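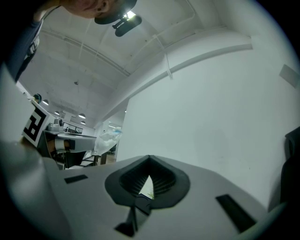
Dark cap, bright ceiling light.

**1/** January 17, 2019. A few people asked how I play craps on a small bankroll, so I'm putting it in one thread. This is for low-limit tables. If you already play, you can skip to the part on place bets.

**2/** My regular table is at the Jerness, on the Wenon side of the river. Five-dollar minimum in the afternoon, ten after dinner, fifteen if there's a concert. I go in the afternoon.

**3/** I buy in for $100. Put the cash down on the layout between rolls and say "change only." Don't try to hand it to the dealer, they can't take it from your hand. Wait until the stick has the dice in the middle.

**4/** The basic bet is the pass line. On the come-out roll, 7 or 11 wins even money. 2, 3 or 12 loses. Anything else becomes the point, and the shooter has to roll that number again before a 7.

**5/** House edge on the pass line is 1.41%. Lots of bets on that layout are far worse and they're the ones being called out loudest.

**6/** Once there's a point you can put more money behind your line bet. That's called odds. It pays true odds, so the house has no edge on that part of the money. 2 to 1 on a 4 or 10, 3 to 2 on a 5 or 9, 6 to 5 on a 6 or 8.

**7/** There's no spot marked for odds on most layouts, so new players miss it. Chips go directly behind the pass line bet. With a $5 line bet I take $10 odds on any point. On a 5 or 9 that pays $15, and on a 6 or 8 it pays $12. Even amounts, no rounding.

**8/** You can take odds down whenever you want. You can't take the line bet down after the point is set. It's a contract bet.

**9/** Place bets. I only place the 6 and the 8. They pay 7 to 6, so bet in multiples of six. $12 on the 6 pays $14. If you bet $10 on the 6 you are getting short-paid on the part that doesn't divide, and some dealers will tell you and some won't.

**10/** Edge on placing the 6 or 8 is 1.52% per bet resolved. Placing the 5 or 9 is 4%. Placing the 4 or 10 is 6.67%. I leave those alone.

**11/** Place bets are normally off on the come-out. You can ask for them to work. I leave them off.

**12/** Things I don't bet: any seven, hardways, the horn, the yo. Any seven is 16.67%. My friend Koyama plays the hard eight every hand and he has hit some nice ones while I stood there. I still don't.

**13/** Field bet. It looks good because it covers so many numbers. The numbers it leaves out are 5, 6, 7 and 8, and those come up on 20 of the 36 combinations. Check whether the 12 pays double or triple. Triple cuts the edge from 5.56% to 2.78%.

**14/** Last October I started writing down every roll in a pocket notebook. I'm at 701 rolls. I was curious if I'd see anything strange. So far, streaks both ways and nothing I could have bet on ahead of time.

**15/** Longest hand in the notebook belongs to Montri Saengthong, who drives over from Pesach and always stands at stick left. He held the dice long enough that they changed the stickman twice. I had $5 and odds plus the 6 and 8 and pressed nothing. He gave me a hard time over it and I had it coming.

**16/** The notebook is allowed there. Phones on the rail are not. Ask at your own place first.

**17/** Some manners. Keep your hands up when the dice are out. One hand only when you shoot. Hit the back wall. If a die goes on the floor you can ask for "same dice" and they'll check it and send it back.

**18/** If you don't want to shoot, just say pass and the dice move to the next person. No one minds.

**19/** Tipping. I put a $1 line bet up for the dealers next to mine when I get a point set, and say it's for them. If the table is cold I leave a couple of dollars when I color up instead.

**20/** When I quit: down to $40, or two hours, whichever comes first. Two hours is more important for me. I play worse when my feet hurt – I start throwing money on the center of the table.

**21/** Last trip: bought in for $100, colored up for $92. So eight dollars for an afternoon, plus a sandwich I paid for. The trip before that I lost the full sixty, down to my stop, in less than half an hour.

**22/** To be clear, none of this beats the game. Every bet except odds has an edge against you, and you have to make one of those to get the odds. It keeps the cost per hour low and that's all I'm after.

**23/** Someone asked about the don't pass. Slightly better number, 1.36%. I play it sometimes when the table is empty. On a full table I'd rather be winning with everyone else.

**24/** Also asked: the bubble craps machine. Same rules, lower minimum, good for practice. Check the odds limit on the screen, and check what it pays on the 6 and 8 before you sit down.

**25/** Come bets I'll do separately, they need their own thread. Short version is they work like a pass line bet made in the middle of a hand – and yes, you can take odds on those too. Tell the dealer "odds on my come bet" and set the chips down in front of you.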